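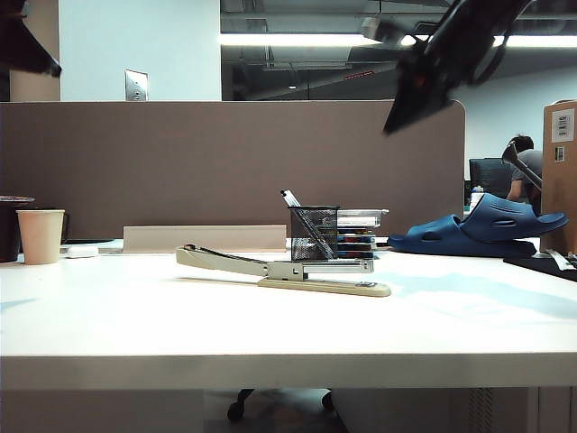 A bench at the Wemstead site, with two robot arms over the work surface and an open stapler on the desk.

Home | About Verent | Workplace Reports | Careers | Contact

Search this site Enter keyword Go

Automation at Wemstead: A Conversation With the Bench Operations Supervisor

Verent began moving small-item handling at its Wemstead site to robot arms in November. The supervisor of bench operations, who has worked at the site for 15 years, met with the staff newsletter on a Monday afternoon to discuss the change and its effect on the people employed there.

Before the arms were installed, the supervisor said, the department sorted and checked returned office supplies and household goods entirely by hand. "A person would pick up the same kind of object all day. We had good people doing it, and we had a great many sore wrists."

The site now keeps a list of 646 items that the arms are expected to handle. Staplers remain among the more difficult. "A stapler opens. It has a long handle and a thin rail, and it does not sit the same way twice," the supervisor said. "Soft footwear is hard for other reasons. A paper cup will crush if the grip is set wrong."

Of the 68 employees in the department, 15 have completed training on Trarker, the software used to record each attempt and to report faults. The supervisor acknowledged that the training was slower than planned. "We gave people two days. Most of them needed a week, and they told us so. The schedule has been changed."

Asked whether positions had been lost, the supervisor stated that none had been cut to date, although four vacancies were left unfilled. Pay grades for trained operators are under review with Castellanos, the firm advising on job descriptions. "I have told the staff what I know. I do not have an answer on grades yet, and they are right to keep asking."

Operators interviewed separately reported less lifting and more time at a screen. Several missed working in pairs. The supervisor said that the evening shift has since returned to paired benches, and that the day shift will decide for itself.

A second row of benches is under discussion.

Contact Verent Communications | Copyright Verent. All rights reserved. | Back to top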